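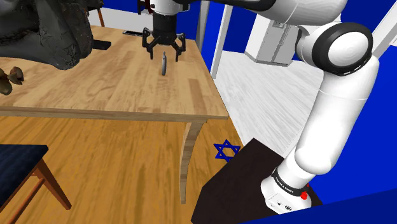
Wood table, squared corner.

Saltholm Market stallholders, summer meeting
20 July 2019

Present: Urszula Bielecka (chair), Bernice Zakaria (minutes), Iordache bakery, honey stall, both flower stalls, cheese, knives and sharpening, secondhand books, the new soap people. Plant stall joined during parking.
Apologies: eggs. Fish van, no word.

Minutes from June
Read. One fix – "stall fees to rise" should say "stall fees to be reviewed." Nobody agreed to a rise. Bernice to correct and resend. Otherwise passed.

Matters arising
Drain by the north gate still smells. Urszula has called the city twice, has a case number, no visit. Will call again and ask for a name this time.
Lost gazebo leg turned up under the cheese trailer. Closed.
Hand washing sign, still not up. Soap people have offered to make one. Accepted with thanks.

Stall fees
Long one. Urszula went through the site rent. Goes up by $900 for the year from the landlord, no room to argue, she has tried. Options: share it evenly, share it by frontage, or find it somewhere else.
Flowers (corner pitch) against frontage, they pay the most already and half of that space is buckets nobody can stand in. Books in favor of frontage. Cheese said evenly is simple and we'd be done by now. Honey asked if the landlord knows how many Saturdays, sorry, market days we lost to wind last winter. Urszula says he knows and does not care.
Knives suggested charging casual traders more. General liking for that. Needs numbers. Casuals might just not come, and we need them in the slow months.
No vote. Urszula to draw up what each option means per stall and send it round before next meeting. People are asked to READ it this time.

Card readers
Mivo offer on the table again. Monthly plan, one contract for the whole market, each stall gets own reader. Iordache already on Mivo at the other shop, happy with it, battery lasts the day. Books still cash only and staying that way.
Signal is the real problem. Dead patch between the clock and the wall, readers drop out, customers wander off to find an ATM and dont come back. Plant stall says standing on a crate helps. Noted, but not a plan.
Agreed: Iordache to lend a reader to flowers for two market days, see if it holds a signal on the corner. Decide after.

Flyers
Wanisow printed the last lot. Quote is for 700, folded, same paper. Last lot had the opening time wrong on the inside fold, our mistake, not theirs. Urszula wants two people to check the proof. Bernice and honey will do it.
Discussion on the front. Strawberries again or something else? Cheese said by the time they're out there won't be any strawberries. Pumpkins suggested. Too early for pumpkins. Left with soap people, who have a cousin who draws.
Map on the back to stay. Fish van needs moving on the map as it is no longer by the gate.
Vote to go ahead with Wanisow – all in favor, books abstained.

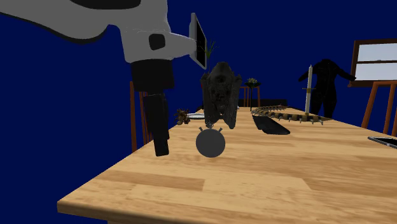

Long table, pale wood grain.

Parking and set up
Complaints from the houses on the lane, engines running early. Reminder to all: no vehicles on the lane before the gate is open, switch off while you unload. All vehicles off the square by 9. No exceptions, includes trailers with "just one more box."
Plant stall has the most to carry and asked for an extra ten minutes. Long back and forth. Settled: plants unload first, everyone else behind. Try it for a month.
Flowers asked who is meant to move the bollard. Whoever's first. Put it BACK after. Key now on a hook inside the gate box, not in Urszula's coat.

Dogs
Water bowl by the bakery popular, also tripped over. Move to the bench. Iordache will fill it.
Request for a no dogs rule from cheese. Not supported. Cheese would like it recorded that a dog had a whole wedge in June. Recorded.

Music
Accordion player has asked for a regular spot. Mostly yes. Knives, who would be next to him, less sure, says he has four songs. Agreed he can have mornings only, and moves along each week so it gets shared out. Urszula to talk to him nicely.

Harvest day
Date not fixed, waiting on the school. Ideas so far: pie table, seed swap, kids' weigh-the-squash, sharpening demo (knives keen). Insurance to be checked for the demo. Pie table needs a cold box, cheese has one, wants it back clean.
Last year we ran out of change by mid moring. Everyone bring own float.
Sign up sheet going round, mostly blank so far. Bernice will chase.
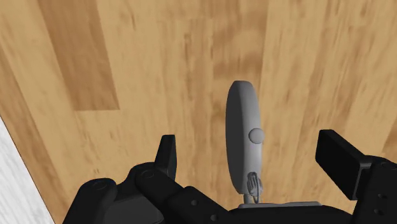

Bernice Zakaria
Minutes secretary, Saltholm Market

Actions
Urszula: fee options per stall, city about the drain, accordion, insurance question.
Bernice: correct June minutes, proof check with honey, chase harvest sheet.
Iordache: spare Mivo reader to flowers, dog bowl.
Soap: hand washing sign, ask the cousin for a flyer front.
Cheese: cold box.
Plants: first in, see how it goes, report back.

Any other business
Books is giving away the box of water damaged cookbooks, ask him.
Wasps. Keep lids on bins. Honey says they are not his.
Eggs on vacation for two weeks, pitch stays empty unless a casual wants it, tell Urszula not Bernice.
Someone left a green umbrella at the June meeting, still at the bakery.

Next meeting
To be set once the fee sheet is out. Earlier start, several people had to leave before harvest day was finished. Corrections to Bernice by note or at the stall, please not by text during trading.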